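3.2 Gripper setup and upkeep

Folding trials at the Grurville site used a pair of hand-held grippers, one for each hand. Each gripper has two yellow fingers with long cutout slots, which flex a little when they close on cloth. The fingers are the part that wears first. We replaced a pair after 800 closing cycles on knitwear, or sooner if the slots showed any whitening – a sign that the material was close to tearing.

Before each block of trials the operator wiped both sensor windows on the base plate with a dry cloth and checked that the screws were tight. Lint was the main source of trouble. Dark knits shed more than the cotton items, and in the Jolik set we cleaned the windows every 5 folds. The label on the plate was read into the log at the start of a block, so that a later fault could be traced to one unit. Figure 4 shows unit 004 over a dark red knitted garment laid out on the bed, with the second gripper to its left. 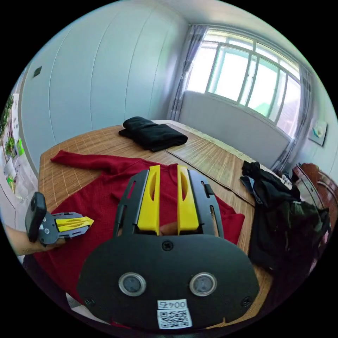 3.3 Calibration

Both units were calibrated at the start of the day and again after any change of fingers. The operator opened and closed each gripper fully three times, and the widest and narrowest readings were stored. If either reading differed from the stored value by more than 5 percent, the fingers were taken off and seated again. Of 117 blocks, four were dropped for drift that reseating did not fix.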